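### 4.2 Decanting dry goods

Advice on pantry storage treats the clear jar as an obvious gain over the bag. We doubt it. In the Allau households, 27 in all, people were asked to move dry goods into glass and keep them there until June. Only 5 kept it up. The Dobre survey is often cited against us, but it asked what people owned and left out what they used.

Part of the trouble lies in the transfer. A funnel with a narrow spout may suit fine grains and jam on larger pieces, and a tray with a rim spreads a spill as easily as it holds one. The Matis guide gives this step 2 lines.

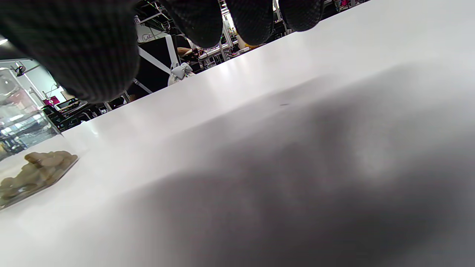
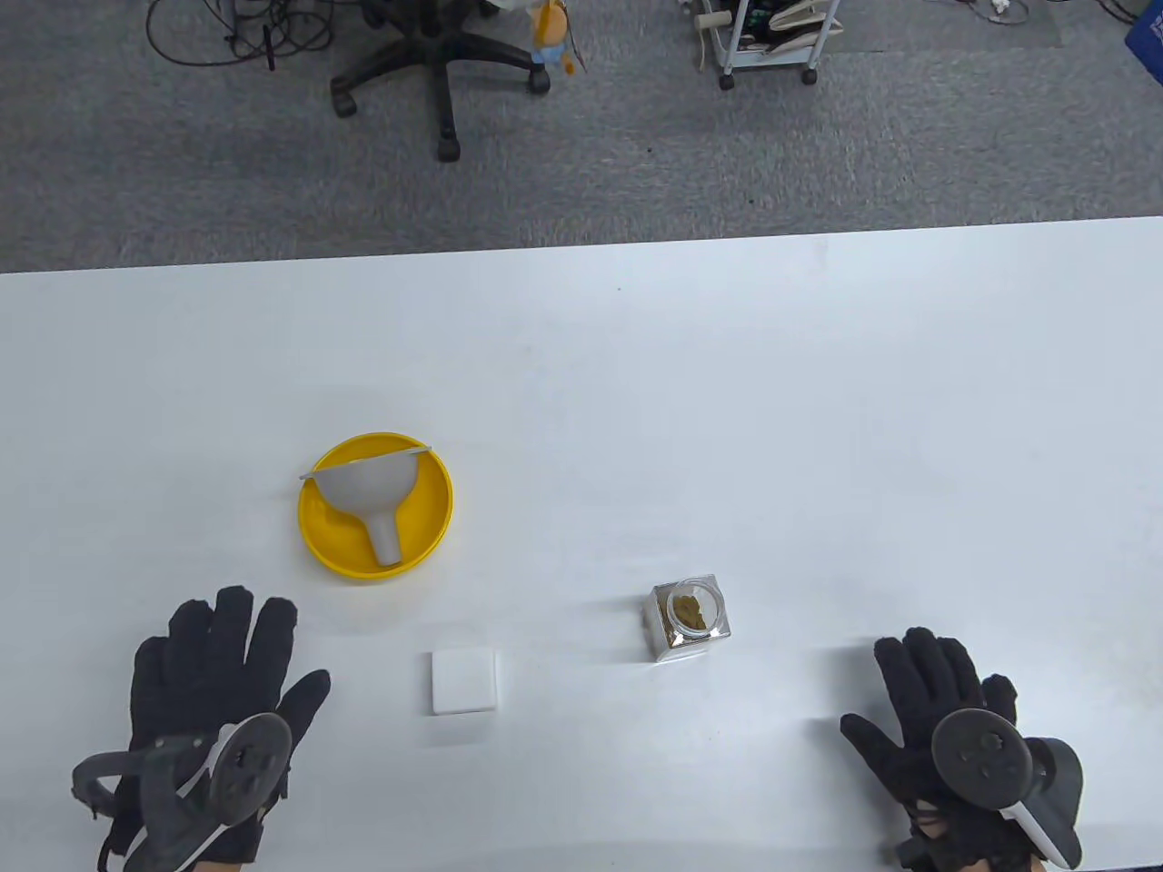 **Figure 3.** Glass containers on a white tabletop. First picture: tan, rounded pieces in a clear tray. Second picture: a funnel on a yellow plate, near a small square jar.

Does a clear jar keep dry goods fresh longer than the bag they came in? Only if its lid seals better than the bag does, and the Cindia trial never tested the lids.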